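# Kevgate furniture swap is back, and it needs tables

13th January 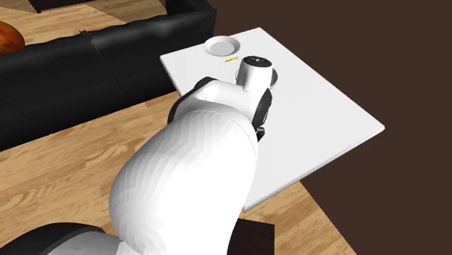

The Kevgate furniture swap is coming back in March, and I could not be happier about it. I missed the last one (flu, awful timing) and had to hear from everybody on my street about the lamps they'd carried home. This time it's moving out of the old Codar showroom and into the ground floor of the Hailu building, which has proper doors you can get a couch through without taking its legs off! Couches always turn up in good numbers anyway. What the swap runs short of is tables, and a plain white rectangular one would be snapped up before the coffee was poured. If you have one like that sitting under a pile of mail, please think about bringing it.

I called Henk Bosman, who has run the thing from the start, and he talked for so long that my tea went cold. Last year 38 households brought something in, and he's hoping for 100 this time. I said that sounded like a lot. He said the Hailu building is a lot of floor, and he'd rather see it full of dressers than echoing.

The rules are mostly the same as before. You bring a piece, you get a ticket, and the ticket gets you a piece. Small stuff like stools and side tables counts as half, so two stools will get you one armchair if you're quick. No mattresses, no cribs, nothing with a gas cylinder in it apart from office chairs. Drop-off starts at 8 and the doors open to everyone at 11, and Henk was very firm that people who come early to drop off don't get to hang around and put their coat on the thing they want. (I know at least one person on Ketar Street who is going to be upset about that.)

There's a new repair corner too, with glue, clamps and a box of odd screws. You can fix a wobbly leg there before you hand a chair over, or after you've picked one up and found out why it was given away. It costs 2 dollars to use, which pays for the glue.

Anything left at closing goes on a truck to the thrift store in the next town, so don't expect to get your wardrobe back if you change your mind over lunch.

I'm bringing a bookcase that has followed me through four apartments and never fit in any of them. I'm hoping to leave with a desk, but I said that two years ago and came home with a piano bench. We don't have a piano. Sign-up sheets are at the library desk and in the window at the Ketar Street bakery, and you only need to sign if you want help carrying.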